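Laltley Demonstration Group - Minutes
20 June 2024
Present: nine. Apologies: none received.

1. Minutes of the last meeting
Approved with one fix. The leader arm went back to Nagano in January, as the inventory sheet has it.

2. Store task, progress
The fruit task in the mock grocery store now has 328 demonstrations on disk, nearly all by remote control. Five were led by hand, with the operator moving the arm through the pick, and these are stored in their own folder. The group agreed not to mix the two kinds in one training run until Undance can tag them on import.

Operators said round fruit is easy to steer to. The avocados take longer, as they are hard to make out against the black shelf in the head view. Pears get grabbed too near the stem.

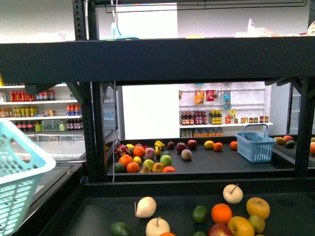

Minutes taken by the Trullia project desk

It was asked whether the shelves should be tidied between runs. Agreed to leave the fruit in mixed piles, with pears, apples and citrus side by side, and to change the layout by hand after every five demonstrations. The light blue baskets may be moved along the shelf but should stay in reach of the arm.

There was a longer talk about pace. New operators stop above the fruit before closing the gripper, and the policy copies the stop. Two ways to deal with it were put forward - trimming the pauses afterward, or having each operator do a few practice picks that are not saved. The second was preferred. Trimming stays open for the older files.

3. Remote link
Lag on the Trullia link was worse in the afternoons. Logs to be sent to Nagano before any cable is changed.

4. Actions
Practice picks added to the operator sheet.
Hand-led folder renamed to match the Undance import.
Pear grasps reviewed, bad ones marked and kept.

5. Next meeting
Same room, date to be sent by email.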